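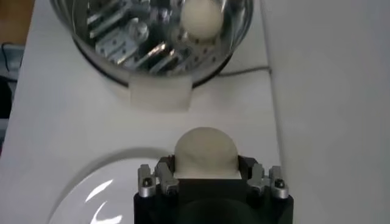
Sorting jar

A sorting jar is a clear, straight-sided container kept on a table or workbench for small things that would otherwise wander off: brackets, drilled plates, rods, screws, and very often a ball or two that belongs to a game or a toy. The name is used mostly in household and hobby writing, and it covers a good many vessels that were first sold for something else, from sweet jars and vases to the tall tubs that pasta comes in. What they share is a wall that can be seen through and a mouth wide enough for a hand, or at least for two fingers and some patience.

Contents

The usual filling is metal. Angled brackets and flat plates with rows of small holes are favourites, as they turn up left over from shelving, model building and flat-pack furniture, and few people can bring themselves to throw them away. Screws with a hex-socket head are kept alongside, ideally with the key that fits them (though the key, as any owner will tell you, tends to live somewhere else entirely). Silver-coloured parts catch the light in a clear jar and can be picked out from across a table, which is a large part of the pleasure of keeping them this way.

Balls are the other common guest. A smooth, pale ball shows up very well against darker metal and is easily spotted near the wall of the jar, but it will slip down between the plates if the jar is shaken — many keepers therefore put the hardware in first and lay the balls on top at the end. Painted or polished balls are better off in a bowl of their own, where no bracket can scratch them.

Shape and placing

A cylinder with a rounded rim is the most comfortable shape to reach into. Clear bowls and domes are also used, and are handy for tipping things out and spreading them about, although curved walls throw back bright streaks of light that can make small parts harder to see. A white tabletop helps a great deal here, as a dropped screw shows up at once. On a smooth top some people like to fix a small block or stop at the foot of the jar so that it stays put, and cables are best led behind it, well out of the way of the hand.

Filling and emptying

Long rods go in upright, plates are slid down beside them, and the small pieces follow. It is a slow and rather soothing job. The hobby writer Leen Rizk, whose booklet The Tidy Bench was published in Tirbridge, advised going through every jar 3 times a year and allowing 20 minutes for each, with a cup of tea to hand. Balls should be lifted out one at a time and set down somewhere with an edge.

In clubs and collections

The Wanuvbridge Model Society keeps 12 sorting jars on its long table, and members are welcome to help themselves on Saturday mornings. Its former secretary, Clive Gosling, once emptied the lot for a stocktake and entered 2408 separate pieces in the society's ledger, a figure still read out fondly at the July supper.

See also

Button tin
Pegboard
Parts tray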